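Larnia Interior Wood Oil
Finishing oil for door frames, window frames and other indoor wood

Product code: 538
Made by Sang, in Tunmont
Sizes: 400 ml can, 3 liter can
Sheen: low
Color: clear, warms the wood a little

Larnia is a finishing oil for wood inside the house. We developed it first for door frames, because a door frame is touched every day by hands, bags and shoulders, and most finishes become ugly at exactly this height. The oil goes into the wood and stays there. It does not build a thick skin on top, so there is nothing to peel, and a worn place can be repaired without sanding the whole frame.

The oil is suitable for new wood and for old wood which has been sanded back to bare. It can be used on pine, spruce, oak, ash, beech and larch. On very oily tropical woods the drying time is much longer, and we advise you to make a trial on a hidden side first. It is not a floor oil. Customers ask us this often. For thresholds, please look at our Rivham hard oil, which has the same color but wears better under shoes.

What it does to the color

Every clear oil makes wood darker. With Larnia the change is similar to what you see when you wipe the bare wood with a wet cloth. Pale pine becomes honey colored, oak becomes a medium brown, and ash stays quite light but with more contrast in the grain. Knots come forward. If you like your pine to stay nearly white, this is not the right product, and you should choose Larnia Pale, which contains a small amount of white pigment.

During the first months the tone will continue to deepen slightly, mostly in rooms with a lot of sun. After this it is stable.

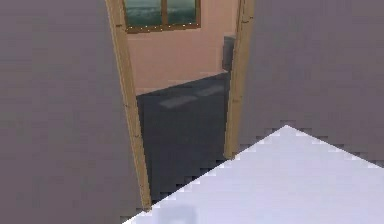

Wall paint should be finished before you begin with the oil. When you do it in the other order, the paint splashes sit on the oiled wood and can be removed quite easily, but the oil creeps into the edge of fresh wall paint and leaves a yellow line which you cannot wash off. Use a masking tape made for delicate surfaces, press it down well with a plastic card, and take it away as soon as the last wiping is done. Do not leave it overnight.

We are also asked which wall colors go well with oiled wood. This is a matter of taste, of course. In our showroom in Tunmont we have sample boards with muted grays, mauve, clay and several whites, and the oiled strips are fixed directly on them so that you can compare. Cool whites make the wood look more orange. With a gray that has some red in it, the wood looks calmer.

Preparing the wood

Sand new wood with 120 grit and then with 150 grit, always along the grain. Please do not go finer than 180. Very smooth wood closes up and takes less oil, and then the protection is weaker. Round the sharp edges lightly -- two or three passes with the paper are enough. A sharp edge holds almost no oil and will turn gray first.

Remove the dust with a brush and then with a dry cloth. The wood must be dry, with a moisture below 14 percent. The room should be between 15 and 25 degrees Celsius (59 to 77 degrees Fahrenheit), and a window should be open during the work and the drying.

Old varnish must be removed completely. Where a little varnish remains in the profile of the frame, the oil will stay on top of it and become sticky.

Applying the oil

Stir the can well, also when the oil looks clear. Do not shake it.

Put on a thin, even coat with a flat brush or a cloth without lint. On a door frame we recommend to start at the top and to finish one side completely before you change to the other. Wait 20 minutes. Dull spots show that the wood is still thirsty, so give these spots some more oil. Then wipe off everything which has not gone into the wood, with a clean cotton cloth. This step is the most important one on the whole page. Oil that remains on the surface will dry slowly, it will shine in patches, and it will collect dust.

Let it dry for 12 hours and repeat. Two coats are enough for most frames. For window sills and the bottom rail of a window, where condensation water can stand in winter, we advise three coats.

The surface can be touched after one night. It reaches its full hardness after 10 days, and until then please keep it away from water and do not lean anything against it.

How much you need

A 400 ml can is enough for two coats on 3 normal door frames in pine or oak, including both faces and the inner side. Softer wood takes more in the first coat and nearly the same in the second.

Windows

Window frames get more light than any other wood in the room, and the lower rail gets the most. Larnia contains a UV filter which slows down the yellowing, but it cannot stop it. Plan a thin maintenance coat each year on windows facing south, and every second or third year on the others. October is a good month for it, after the strong sun and before the heating season makes the air very dry. The old coat needs only a wash with soap water, a day for drying, and a light rub with a gray pad.

If there is a table or a desk in front of the window, cover it well. Drops of oil on a painted or laminated surface can be wiped away while they are fresh, but after some hours they need a solvent.
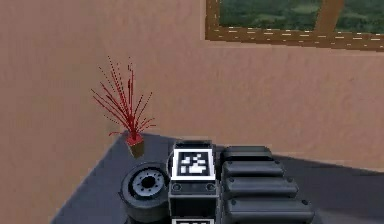
Golden-brown window frame in a peach-toned wall, with greenery outside.

Cleaning and care

For daily cleaning, a dry or slightly damp cloth is enough. Avoid microfiber -- it pulls the oil out of the surface over time. Avoid also kitchen sprays with alcohol. Fingerprints around the handle side of the door can be cleaned with a neutral soap, well diluted.

Scratches: sand the place by hand with 180 grit, wipe it, put on a few drops of oil with a cloth, and wipe again after 20 minutes. The repaired place will look lighter for some weeks.

Safety

Cloths with oil on them can heat up and catch fire by themselves. Put them in a bucket of water directly after use, or spread them flat outdoors to dry. Do not throw them in the bin in a ball. Keep the can closed, cool, and out of reach of children. An opened can is good for 12 months. When a skin has formed on top, cut it out and pour the rest through a fine sieve. Do not stir it in.

Delivery

The 400 ml can ships in a carton of its own. The 3 liter can is sent by freight together with other large sizes, and this takes two to four working days more. Sample strips in pine, oak and ash can be ordered free of charge, one set for each household. Please write the product code 538 on your request.

Related products: Larnia Pale, Rivham Hard Oil for thresholds, Sang flat brush 500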